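Kleine Gummiringe auf Metallstifte setzen – wie ordnet man den Tisch am besten?

Forum Werkstatt und Montage, Bereich Kleinteile

dravach_5

Guten Tag zusammen, ich schreibe auf Deutsch, obwohl es nicht meine Muttersprache ist, bitte entschuldigen Sie kleine Fehler. Bei uns üben wir das Aufsetzen von schwarzen Gummiringen auf Metallstifte. Der Tisch ist groß und weiß, was für das Sehen der kleinen Teile sehr gut ist, aber die Teile rollen gern weg, und am Rand steht noch der Laptop mit Maus und Kabel.

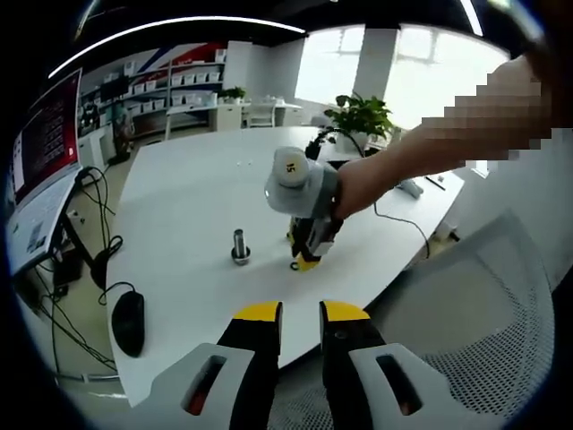
Unser Tisch mit dem Metallstift, links der Laptop

Meine Frage ist zweiteilig. Erstens: Soll man die Ringe nahe beim Stift ablegen oder in einer Schale auf der Seite? Mit der Schale habe ich probiert, aber die Ringe kleben dort aneinander und ich verliere Zeit. Zweitens: Wie verhindert man, dass sich der Ring beim Aufschieben verdreht? Ich habe schon 13 Ringe weggeworfen, weil sie eine kleine Kerbe bekommen haben. Eine neue Packung mit 500 Stück ist bestellt, ich möchte diese besser behandeln.

Die Stifte sollen stehen bleiben, hinlegen ist keine Möglichkeit. Vielen Dank im Voraus.

Promik

Schale weg, Ringe einzeln auf den Tisch. Fertig.

Sastine

Ich bin mit meinem Vorredner einverstanden, aber ich möchte es etwas genauer erklären. Ich lege immer nur wenige Ringe heraus, rechts neben den Bolzen, mit etwas Abstand, damit man jeden einzeln fassen kann. Der Rest bleibt in der Tüte. Wenn man außerdem mit einem Elektroschrauber arbeitet, soll das Kabel nach außen über die Tischkante gehen und niemals zwischen den Teilen liegen. Ein Kabel, das man zieht, nimmt alle Ringe mit auf den Boden, und dort findet man sie nicht mehr.

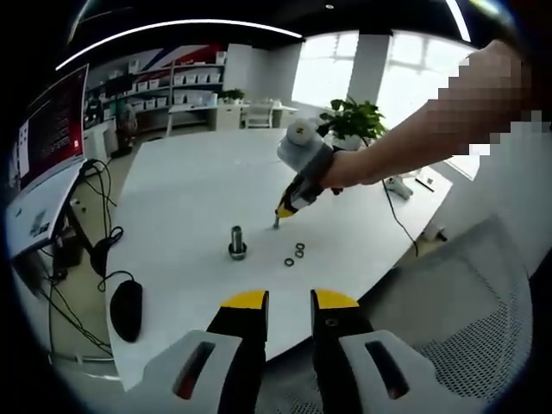 Chege

Zum Verdrehen kann ich etwas sagen. Der häufigste Fehler ist, dass man den Ring über ein Gewinde schiebt. Das Gewinde hat scharfe Kanten, und davon kommt vermutlich auch Ihre Kerbe. Wickeln Sie ein dünnes Klebeband über das Gewinde oder nehmen Sie eine glatte Hülse, die Sie nachher wieder abziehen. Bei einem glatten Stift braucht man das nicht, dort genügt ein wenig Fett. Aber bitte vorher prüfen, ob das Fett zum Gummi passt – Mineralöl ist für EPDM zum Beispiel nicht geeignet, der Ring quillt auf.

Fassen Sie den Ring am äußeren Rand und drücken Sie ihn nur so stark, dass er nicht fällt. Wer zu fest drückt, macht aus dem Kreis ein Ei, und dann geht er schief auf den Stift.

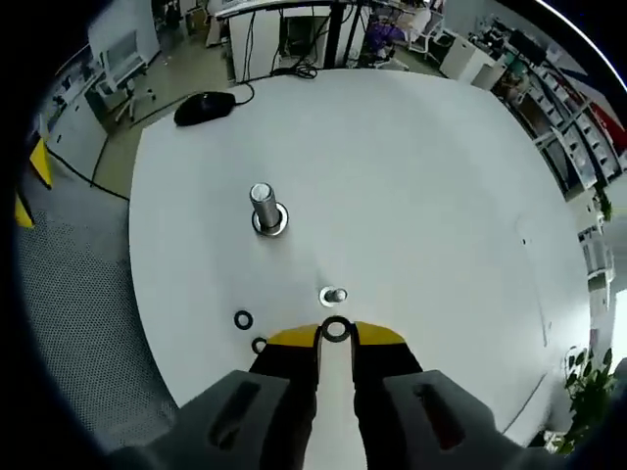
Über dem Stift dreht man den Ring flach und setzt zuerst eine Seite an, danach die andere. Dann mit 2 Fingern gleichmäßig nach unten schieben und nicht rollen. Beim Rollen entsteht die Verdrehung, die man später als spiralförmige Linie auf dem Gummi sieht. Ringe mit Kerbe würde ich nicht mehr zum Dichten verwenden, aber zum Üben sind sie noch gut genug.

dravach_5

Danke an alle! Das mit dem Klebeband probiere ich am Samstag. Welche Breite nehmen Sie?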